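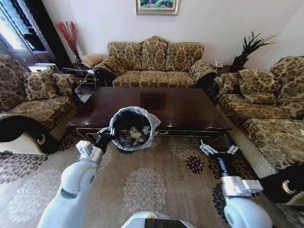 Ticket: Rurnum festival wristbands, top-up credit missing
Status: open, then closed, then open again
Opened Thursday, January 2, 2025 by Ilaria Leone

We sold 4,000 early wristbands for the August weekend. 3,980 loaded fine. The other 20 are convinced their owners are headed to a different festival.

Tried so far: re-sent the confirmation emails. Got 20 fresh complaints, very prompt.

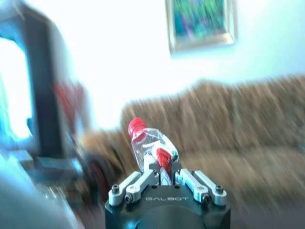

Gripper front, GALBOT lettering.

Elix support told us to clear the cache. Cleared it. The Boonchu stage schedule vanished from the app and the credit stayed missing. Restored the schedule from backup, minus the headliner, who has now been typed in by hand.

Found it after lunch: all the bad orders used the Rania presale code, which had a trailing space in it. Removed the space and re-ran one order. Credit showed up.
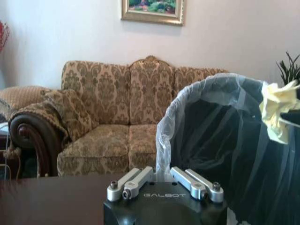
Do fans with a bad wristband need to buy a new one?
Keep the one you have. We'll reload the credit from our side, and the app will show it the next time you log in.

Re-running the other 19 tonight. Leaving the ticket open until they load.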